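Arm drops into protective stop at the same spot every run, log is useless

Posted in Small Arms & Benchtop, Sep 16, 2022

vondport_bench

I have a pick and place job that could be done by a bored child, and my arm can't get through it. It goes to the bowl, lowers the gripper, closes, lifts, swings away, lets go, comes back. That's the whole program. Somewhere in the swing back toward the bowl it throws a protective stop, fault code 73, and sits there waiting for me to come over and apologize.

Code 73 in the manual is "unexpected external force, joint 5 or 6." The recommended action is "remove the external force." Thank you, manual.

Things I have done so far, in the order I lost patience with them:

I re-entered the payload weight. I had it wrong, as it happens, so that was a nice moment, and then it faulted again on the next run with the right one.

I slowed the whole program to half speed. It still faults, but now I have longer to look forward to it.

I swapped the gripper firmware back to the version it shipped with. This took an evening. I don't want to talk about it.

I remounted the base and checked the table for wobble. The table is fine. The table is the only thing in this setup that has never let me down.

The arm is a secondhand Niltari, bought in January, with the Grusska two-finger gripper that came in the same crate. The controller says 1176 hours, which didn't scare me at the time. It ran the same job with no trouble for months. The one recent change is that I moved it to the other end of the room and rebuilt the program from scratch, and I raised the approach height over the bowl while I was at it, so it would stop threatening to knock the thing over. 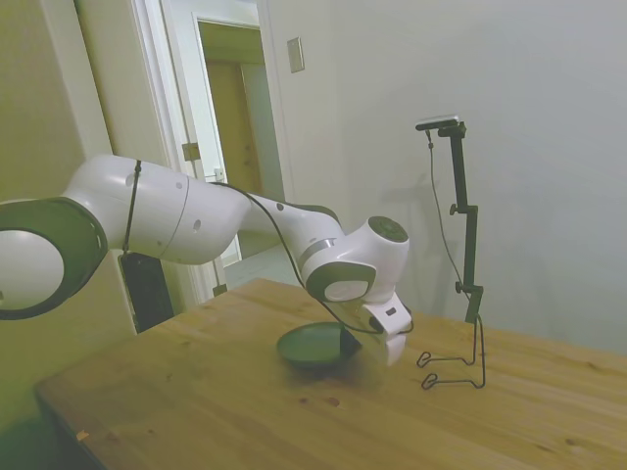
Triantafyllou Automation, where I bought it, say to send in the wrist for inspection. They would not guess at a price over the phone, and I have learned what it means when people won't guess at a price over the phone. Before I box up half a robot, has anyone seen a 73 that wasn't the wrist?

slowjog

Yes, and before anything else, which way is joint 6 turning when it comes back to the bowl? When you rebuild a program from scratch these controllers pick whichever direction is shorter from wherever the last point happened to leave the joint. If your old program was taught so that the wrist unwound on the return, and the new one winds it another turn the same way, you end up pulling on your own gripper cable. The arm can't tell the difference between you leaning on it and its own cable leaning on it. Force is force. It stops, and it's right to.

What makes me suspicious is that you raised the approach height. More travel above the bowl means the cable has to reach further at the very point where the wrist is also turning. You could have had just enough slack at the old height and not enough at the new one.

Cheap test, no tools. Take the gripper program out entirely and jog the arm by hand through the points, slowest setting, one at a time, and look at the cable and nothing else. Don't watch the fingers. Everyone watches the fingers. If you see the cable go tight before the stop, you have your external force.

Do keep a hand on the stop button, and the other one out of the space between the gripper and the table. A slow arm with its cable snagged can let go of it all at once, and it goes somewhere when it does. I have a mark on a doorframe about this.

If that's what it is, the fix is dull. Read the joint 6 angle at each point, find where it jumps, and re-teach that one with the wrist turned back the other way. Then redo the cable with a proper loop at the elbow and a bit more at the wrist. Soft straps, please, and leave them loose enough for the cable to slide. Zip ties pulled down hard will give you a second, more interesting fault in a few months when a conductor breaks inside the jacket.

pallet_of_regret

could be the wrist. mine was the wrist

Had a 73 every 10 cycles or so and it ended up being a bearing. You could feel it if you turned the joint with the power off, kind of a gritty feeling. Send it in.

Also have you tried raising the force limit? I put mine up to max and it stopped complaining.

slowjog

Please don't do that last one. The limit is the part that stops the arm when there's a person in the way, and it stopped complaining in the same sense that a smoke alarm does with the battery out. The bearing idea is fair though. If the cable stays slack through the whole jog and it still faults, check for grit.

vondport_bench

Well. Jogged it through point by point last night. Joint 6 was going round the long way between the release point and the return, exactly as described, and by the time it got back above the bowl the cable was as tight as a banjo string. I had been standing beside this thing for two weeks looking at the fingers.

Re-taught the return point, gave the cable more slack, and put the force limit back where it was (yes, I had tried that too, before posting, and no, I was not going to mention it). It has done 12 runs with no stop. Going to leave it overnight with the e-stop in and try a longer batch tomorrow before I cancel the return with Triantafyllou.

Power-off wrist feels smooth, for what my fingers are worth.

Contact the moderators | Community rules | © 2022 Benchtop Arms Help | Back to top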